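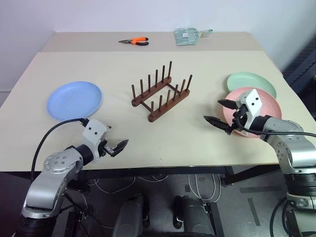 **Pliluveck dish rack, dark wood, with Jileten round plates**

The Pliluveck is a small wooden rack for drying and storing plates on edge. It has two base rails joined by short crossbars, with a row of upright pegs on each rail. Plates stand in the gaps between the pegs. The wood has a reddish-brown finish, and the pegs at one end are taller than the rest.

The rack is sold on its own or as a set with three Jileten plates, one each in light blue, mint green and salmon pink. The plates are plastic, round and shallow, with a slightly raised rim.

**What you get**

- Rack only: item 327, one rack, assembled
- Rack with plates: item 885, one rack and three plates
- Extra plates: sold singly in the same three colors

**Using the rack**

Set it on a flat surface with both rails touching the counter. Put your largest plates at the end with the tall pegs and work down from there. Side plates and saucers do better at the low end. Bowls can be stood in the rack if they are shallow, but deep ones take up two gaps and tend to lean.

There is no drip tray. If you are putting plates away wet, lay a folded dish towel under the rack or stand it on the drainboard. Many customers keep it inside a cupboard as a plate divider and never use it for drying at all - it works fine for that.

The rack does not fold. Check your shelf before ordering if you plan to keep it behind a door, and leave enough height for the plates as well as the pegs.

**Care**

Wipe the rack with a damp cloth and let it dry standing up. Do not soak it or put it in the dishwasher. If the wood starts to look dull, rub in a little food-safe mineral oil, leave it overnight and wipe off what is left. A peg that works loose can be reset with a drop of wood glue.

The Jileten plates can be washed by hand or on the top rack of the dishwasher. Do not use them in the microwave or oven. Knife marks will show, more on the light blue than on the other two.

**Shipping and returns**

Orders ship from the Gouveia warehouse in up to 3 working days. The rack comes in one carton, with the plates packed flat underneath if you order the set. Unused items can be returned within 11 days of delivery. Please keep the carton.

The natural wood version, sold under the Grovent name, is out of stock and due back in September. Measurements and peg spacing are the same as on this one.

For store orders or larger quantities, write to Marcelle Caron through the contact page and include the item number.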